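3.2 Shelf-stocking task

The third kit under review is the Fiadzo bench package, supplied by Manmont as a ready-built table with two arms, grippers, cameras and control software. We assessed it at our Ostthorpe laboratory against the same protocol used for the other products. Setting up took two people under a day, and most of that time went on camera calibration.

The test task was taken from retail work. Small cereal boxes have to be placed in columns by colour, with their fronts facing the same way. An operator gave ten demonstrations per layout through the supplied handheld controllers, and the vendor's training tool was then run with its default settings. We changed nothing apart from the gripper closing force, which was set too high for thin card. Fig. 6 shows the work area from the fixed camera and from a camera at the gripper.

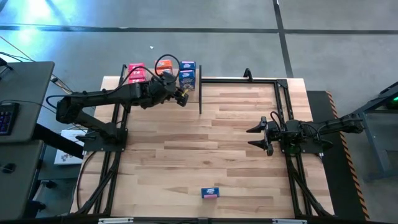
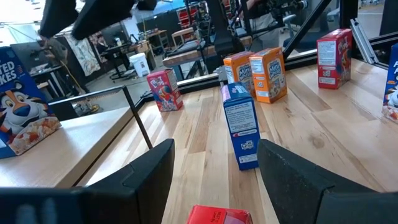
Figure 6. Fiadzo bench package during trials. First view: fixed camera, with boxes in colour columns at the back left of the table. Second view: gripper camera, with cereal boxes standing on the table.

Picking was scored separately from placing. A pick counted only if the box left the table without slipping in the fingers, and a place counted only if the box stayed upright after release. The Listevberg kit (Section 3.1) was scored in the same way, although its single arm meant that reorienting a box needed a rest position and a second grasp.

Two points about the product should be noted. The manual covers arm mounting well but says little about cable routing, and we had to work out the slack at the wrist by trial - a short appendix would fix this. The software also stops both arms when either one reports a fault. This is a safe choice, but restarting took over seven minutes on each occasion.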